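利夫科姆冰场这赛季的季票到底续不续？顺便聊聊守门员

楼主：板凳末端
发表于 5/31/24

刚收到俱乐部续票邮件，看台下层涨了，涨得还不少。我在利夫科姆（Livcombe）看球16年了，第一次认真想要不要停一年。先说明不是来引战的，就是想听听各位怎么打算。 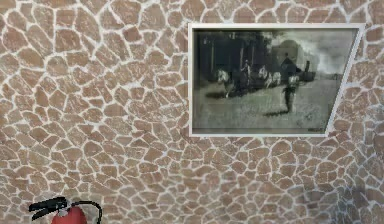
邮件里写的是早鸟价只留10天，过了就按全价。问题是现在阵容什么样都不知道，教练合同也没谈完，让我先掏钱？季后赛第一轮出局那个打法大家都看见了，第三节就站着挨打，蓝线都守不住。还有一点，主场开赛时间据说又要往后推，我住城外，看完加时赶不上末班车的。

你们续不续？

——————

回复 1楼　冰刀磨坏了

续。没什么好想的。停一年位置就没了，我那排正对红线，等了好久才换到的。

——————

回复 2楼　蓝线后面

不续。不是钱的事，是态度。去年说好要补一个右手持杆的后卫，补了吗？没补。交易截止日一声不吭，结果季后赛拿三线前锋去打多打少的点位，笑死。

——————

回复 3楼　小冰球妈妈

我们家续两张，孩子在青训，不续他能念叨我一整个夏天哈哈。不过涨价确实心疼，停车费也涨了，热狗也涨，就工资不涨。楼主如果是一个人看，可以考虑半季票啊，邮件最底下有写，字特别小。

——————

回复 4楼　板凳末端（楼主）

@小冰球妈妈 看到了，谢谢！之前完全没往下翻。半季票好像不能选场次？打瓦斯霍尔姆（Vastholm）那几场要是不在里面我买它干嘛

——————

回复 5楼　小冰球妈妈

不能选，单双号场分的。德比去年是一边一半，今年不知道，赛程没出呢

——————

回复 6楼　老看台D区

说几句不好听的。每年五月底都有人发这种帖，每年十一月开赛后又都在场里碰见。涨价骂两句可以，说什么态度问题就过了。小俱乐部，冰场租金电费摆在那里，不卖季票拿什么签人？先有鸡还是先有蛋。

——————

回复 7楼　蓝线后面

@老看台D区 那倒是签啊。钱收了人没来，这话我去年就说过。还有别拿电费说事，瓦斯霍尔姆的冰场比我们还旧，人家票价没动，照样签了个正经二中锋。

——————

回复 8楼　老看台D区

人家背后有老板贴钱，能一样吗

——————

回复 9楼　蓝线后面

贴钱也是本事。

——————

回复 10楼　近角没封住

插一句，没人聊守门员吗？？我觉得这才是续不续票的关键。一号门将合同到期，消息说卡丹斯（Kadance）那边在接触。要是他走了，二号那个小孩能顶一整季？上赛季他上场的时候，近角漏得我都不敢看，扑完第一下人就倒那儿起不来，反弹球全送对面杆上。

——————

回复 11楼　冰刀磨坏了

小孩还行吧。你拿他跟一号比当然不行，但他一共才首发几场，而且全是背靠背的第二场，前面的人腿都是软的，防守根本没有。换谁都漏。

——————

回复 12楼　近角没封住

腿软归腿软，远射从近角进去跟后卫腿软没关系啊。那是站位。他老是贴柱贴早了，上面空一大块，会打的都往那儿打。客场对罗布尔斯（Robles）那场连着2个一模一样的，第二个我在家都喊出来了，我老婆以为着火了

——————

回复 13楼　前守门员现修水管

打过业余门将，说两句。贴早了是教出来的毛病，现在都这么教，反V那一套，低位横传好用，但是对手在圈顶就不该下去。小孩反应是够的，脚下横移也快，缺的是耐心。这东西得靠比赛喂，坐板凳喂不出来。所以我反而希望给他40%的场次，输几场就输几场。

要是一号真走了，再签个老的带他，便宜的那种，不要花大钱去抢。

——————

回复 14楼　近角没封住

@前守门员现修水管 这个我服。但是教练会给吗？他那个用人，领先三球都不敢换人的

——————

回复 15楼　前守门员现修水管

所以教练合同也是个问题，绕回来了

——————

回复 16楼　蓝线后面

教练不能留。第一轮那个系列赛，对面前场逼抢从第一场用到最后一场没变过，我们出球也从第一场用到最后一场没变过，永远是后卫在门后停一下，等，然后传到边板，然后丢。电视解说都猜得到。

——————

回复 17楼　老看台D区

换教练换谁？你给个人选。

——————

回复 18楼　蓝线后面

我又不是总经理，我要是有人选我就去投简历了

——————

回复 19楼　客队球迷勿喷

罗布尔斯球迷路过。说实话你们教练打我们还挺难受的，中立区堵得死死的，比赛难看归难看，分拿得到啊。我们倒是想换。你们一号门将也是真烦人，走了我放鞭炮。

票价看了一眼，比我们便宜呢，偷着乐吧

——————

回复 20楼　冰刀磨坏了

@客队球迷勿喷 你们那边冰场有暖气好吗，这个能比？我坐D区上面，到第三节脚趾都没知觉

——————

回复 21楼　小冰球妈妈

对！！暖气！续票问卷里我每年都写暖气。还有女厕排队，一个节间休息根本排不完，回来都已经开球了，错过好几个进球了都

——————

回复 22楼　板凳末端（楼主）

歪楼歪得好远……不过守门员这块说的有道理，我之前没想到那么细。

再问个实际的，分期付款有人用过吗？邮件写可以分，没写收不收手续费。打电话一直占线，早上打了好几次

——————

回复 23楼　D区楼梯口

用过，前年。手续费没有，但是中间不能退，也不能转给别人，要全部付清才能转名。我当时膝盖动手术想转给我弟，不让转，最后是他拿着我的票进去的，也没人查。（不是教你们啊）

另外别打电话，直接去售票窗口，平日下午没什么人，当场能给你看空座图，电话里他们看不了。

——————

回复 24楼　板凳末端（楼主）

有用！谢了。下周去一趟

——————

回复 25楼　周末才有空

新来的，想问一下第一次买季票坐哪儿好？角上便宜很多，会不会看不清？

——————

回复 26楼　冰刀磨坏了

角上别坐低排，玻璃反光加上划痕，远端什么都看不见，人家都庆祝了你还在问进没进。往上坐，越高阵型看得越清楚，就是冷。

——————

回复 27楼　前守门员现修水管

门后高一点的位置其实最好，我一直坐那儿。看传球线路特别明白，就是有护网，头两场不习惯，后面眼睛自己就忽略掉了。

——————

回复 28楼　蓝线后面

护网我看了三年还是不习惯。红线附近，贵点就贵点。

——————

回复 29楼　周末才有空

@蓝线后面 你不是不续吗

——————

回复 30楼　蓝线后面

不续也可以给意见吧

——————

回复 31楼　老看台D区

截图了，十一月见

——————

回复 32楼　近角没封住

刚在别的群看到的，说一号门将跟卡丹斯那边卡在年限上，他要两年，对方只肯给一年。没来源啊，听听就好。要是真的，我们这边给两年他会不会留？他家孩子好像在这边上学

——————

回复 33楼　客队球迷勿喷

别留别留，让他走

——————

回复 34楼　前守门员现修水管

两年可以给，但第二年要按替补的钱算。这岁数的门将髋关节说不行就不行了，一个劈叉下去半个赛季没了。我自己就是这么退的，当然我那个级别没人给合同哈哈

——————

回复 35楼　冰刀磨坏了

那他肯定不签啊，谁签自己降薪的

——————

回复 36楼　近角没封住

看前后平均下来多少吧，第一年给高点不就行了

——————

回复 37楼　小冰球妈妈

青训那边家长也在传他要留，说他暑假还报了带小孩的训练营，教基本功的。要走的人不会报这个吧？不过去年那个边锋也带了训练营，带完第二周就走了……当我没说

——————

回复 38楼　D区楼梯口

那个边锋走得我现在还气。球衣刚印的他的号。

——————

回复 39楼　蓝线后面

印号码永远别印现役的，教训。我柜子里三件了

——————

回复 40楼　板凳末端（楼主）

更新一下，跟家里商量过了，大概率续，但是换到上层，省下来的够来回油钱，末班车就不指望了。守门员要是签下来我就去补个下层，要是还有位的话。窗口问到什么再来说。

——————

回复 41楼　老看台D区

上层冷，带毯子。

——————

回复 42楼　周末才有空

楼主去窗口的话能不能帮忙问下学生票要不要每年重新验证？官网那页打不开，点进去一直转圈

——————

回复 43楼　板凳末端（楼主）

行，记下了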